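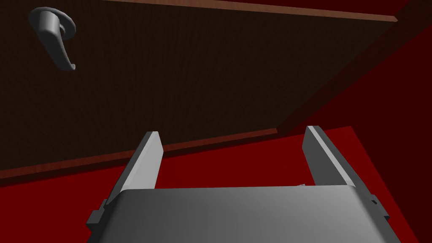 Wrist view, door task, parallel gripper open. Lever handle at upper left.

plivwood_m
Capstone team, door module. Posting the wrist render because we're stuck on the approach phase and the August checkpoint is close. The policy gets wrist RGB plus joint state. It has to find the lever, press it down and pull the door past the latch. We trained on 100 teleop demos. In eval the fingers end up under the panel pointing at its lower edge, and the lever is way over in the corner of the image. From there the policy just holds position until the 2000-step limit.

Things already checked:
- gripper action sign (correct)
- camera extrinsics against the sim config (match)
- action normalization, computed on the train split only

solanki
What's your action space? If it's absolute joint targets with 100 demos I would expect exactly this. Go to delta end-effector and clip it.

plivwood_m
Delta EE already. Clipped per axis.

tiscombe
Then it's observability. Look at how little of that image is handle. Gray lever, gray fingers, dark door, and most of the rest is flat red. A wrist camera is fine for the last few centimeters and poor for everything before that. Add the head camera.

solanki
Disagree. Another camera means another encoder, and they have 100 demos. It will latch onto wall color. I'd fix the start pose distribution first. If every demo starts with the lever near the image center, the policy has no data for this state and no camera will help.

Oanh Lục
I ran the teleop sessions. Start poses were jittered in position but not in yaw, so solanki may have a point. We also have head renders logged for every episode. They were never used in training. Same hallway, both arms up: 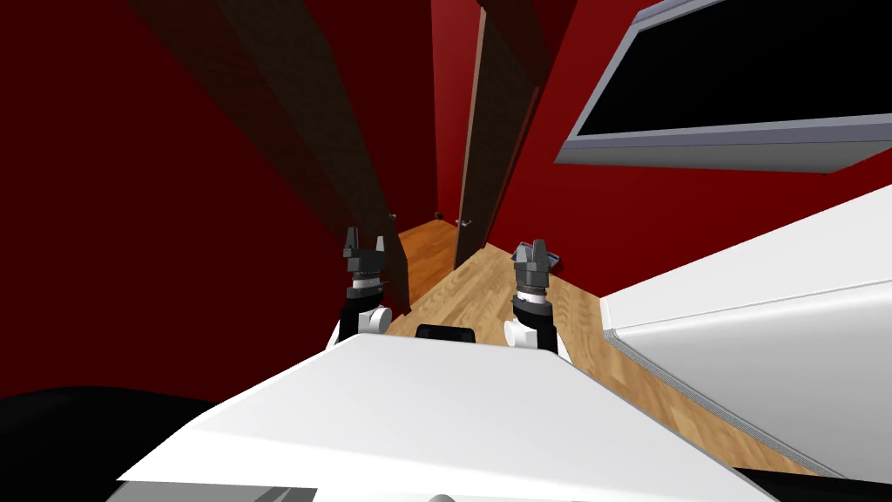
mondance
Decide which arm does the work before you touch the encoder. A two-arm policy trained on demos where one arm idles will learn to drift the idle arm, and you'll read that as an approach failure. Freeze the unused arm at the controller level and rerun the same checkpoint. Costs you one eval.

plivwood_m
Idle arm isn't frozen. It gets zero-delta actions from the policy head.

mondance
Predicted zeros aren't zeros. Mask them.

tiscombe
Masking is worth doing but I don't see how it explains a policy that parks under the door. My vote is still head camera, low resolution, with heavy color jitter on the walls to deal with solanki's objection. Two doors in that view, by the way. Does the policy get told which one?

Oanh Lục
No. The target door is set in the task config and isn't passed to the policy. With the wrist camera alone it didn't seem to matter.

solanki
It matters as soon as you add the head view. Give it a one-hot or crop around the target. And please randomize yaw before collecting anything else.

plivwood_m
Ran mondance's version overnight. Same checkpoint, idle arm masked, 8 seeds. It reached the lever on 3 and opened none. Unmasked was zero reached on the same seeds. So it's part of the problem.

tiscombe
8 seeds is thin. Run more before it goes in the report.

plivwood_m
Agreed, queued. Next is a new demo set with yaw jitter, then head camera as a separate ablation. Oanh is booking the teleop station for Monday.

solanki
Keep the old 100 as a baseline and don't mix them in yet. Otherwise you can't tell which change did it.

Contact the moderators | Forum rules | Copyright Mondance Robotics Student Forum | Back to top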